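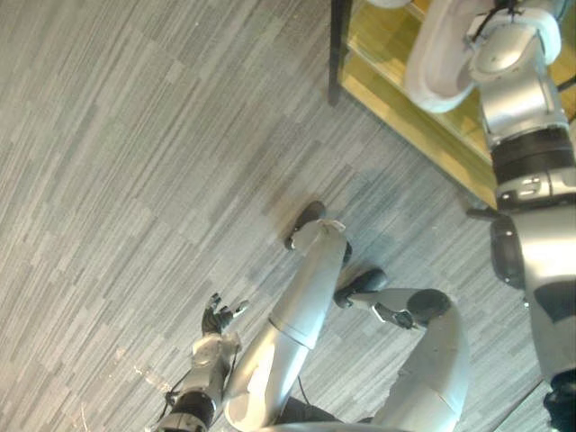 **Floors and Footfall Group, Department of Interior Design, Szalai College**

*Figure 1. Plank-pattern flooring in mixed grays, strips running on the diagonal, with short staggered blocks of different tones.*

## 4. What people told us about gray floors

I should say up front that I went into this part of the study with a grudge. I grew up with brown floors, my parents still have brown floors, and when Darlene Hawthorne first suggested we spend a whole chapter on gray planks I groaned out loud in the meeting. She was right, though, and the interviews ended up being my favorite part of the project!

We mailed the long survey to 738 households in Moldale and Geltoscombe, and 522 came back filled in well enough to use (a few had coffee rings, which I count as engagement). Of those, 213 had put down new flooring of any sort in the last five years. I called as many of that smaller group as would pick up the phone, and Edem Aidoo and I sat down with 12 of them at home for the longer talks I'm drawing on here.

The first thing we asked was why they picked the color they picked. I expected talk about fashion, or resale value, or what the neighbors had. What we got was dirt. People wanted a floor that hides crumbs and dog hair between cleanings, and they had strong feelings on the subject. One woman in Geltoscombe had brought home sample boards and sprinkled each one with flour, dry coffee and a bit of potting soil, then left them in the hallway for a week and asked her kids which looked worst. The plain dark board lost by a mile. A mixed pattern like the one in Figure 1, with light gray and beige-gray next to something darker, came out on top, and she ordered it the next morning.

Direction came up much more than I thought it would. Most people had never considered it until the installer asked, and then they had to decide on the spot while a stranger with knee pads waited. The usual answer was "whatever's normal." A few had asked for a diagonal layout and were very proud of it, even though it had meant more cutting and more leftover pieces in the garage. Cinzia Costa, who coded the transcripts, gave this its own category, "the angle people," and the name has stuck in our office. The angle people also talked longer than anyone else. I have one recording that is mostly a man explaining his doorway.

Then there's the question of warmth, and this is where I have to be careful with my grudge. When we asked for three words about the floor, "clean" and "modern" turned up a lot among owners of gray, and so did "cold." But when I followed up on "cold," plenty of them meant their feet. They were talking about the temperature in November, and I had been about to write a paragraph on mood! Emiliano Ibarra caught this on the second read of the transcripts, and we went back and split the answers into two piles by hand. Some we couldn't place at all, so they sit in a third pile, and I've left them out of the comparison in Section 5.

Light muddied things too. The same plank can look tan near a lamp and bluish by a north window, and several people said their floor had "changed" after they moved in. Jocelyn Paquette wants to test this properly using the Kurkley sample set, with the boards viewed morning and evening, and I'd love to see it done. For this paper, all we have is what people remembered, and they remembered it with a lot of feeling.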